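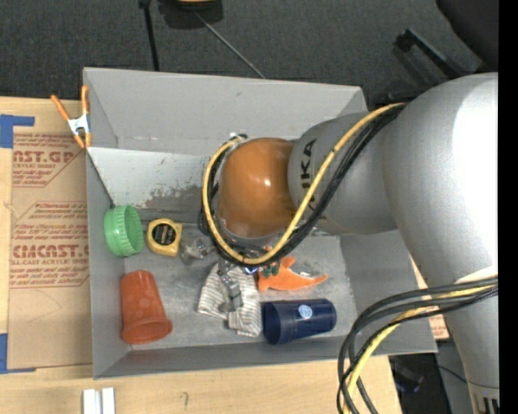 What size of bin do I need for mixed small items?

For most households and workshops we recommend the large gray bin, the Plelten 60. It is wide and low, so things like a cup, a tape measure, a lid or a folded cloth can lie next to each other and you find them quickly by looking from above. If you keep only screws or pens, please choose the smaller model, because in the large one they will slide into the corners.

Plelten 60 open bin, gray

The Plelten 60 is a rectangular bin without a lid. It has a flat floor and straight handling edges on the two short sides. We sell it since many years to schools, repair shops and families, and it is still the product which customers order again most often.

Outside length: 60 cm
Color: gray
Lid: not included, available separately
Sold in: single pieces or packs of 4
Delivery: from the Tawhiri warehouse, orders before noon leave the same day

Use

The bin can stay on a table, on a bench or on a shelf of sufficient depth. Many customers keep one on the table as a "return bin", where everything from the day is put together and sorted in the evening. Kitchen things and tools can share it for a few hours, but we advise to wash plastic cups and lids before they go back to the cupboard.

For textiles, for example dish towels or small cloths, the bin is also suitable. Do not put them in damp. There are no holes in the floor and the water will stay inside.

Surface and wear

The floor of the bin gets scuffed with use. This is normal for the material and it does not make the bin weaker. Light marks can be reduced with warm water, a soft sponge and a little dish soap. Please do not use steel wool or solvent.

A wooden table should be protected with a felt mat if the bin is moved often. The Soleo mat fits under the Plelten 60 and can be added in the cart.

Packs and stock

The pack of 4 comes nested, with paper between the bins. At the last stock check in March we had 1,098 pieces in gray. Other colors are made to order and need more than 90 pieces per order.

Customer comment

"I took two for our toy library. The children can reach everything and the sides do not bend when we carry it full. I would like a label holder on the front." Trudy McPhee

Reply from the shop: Thank you, Trudy. A clip-on label holder is in preparation and will be listed under accessories.

Questions about larger orders go to Przemysław Mazurek in the sales office, by the contact form.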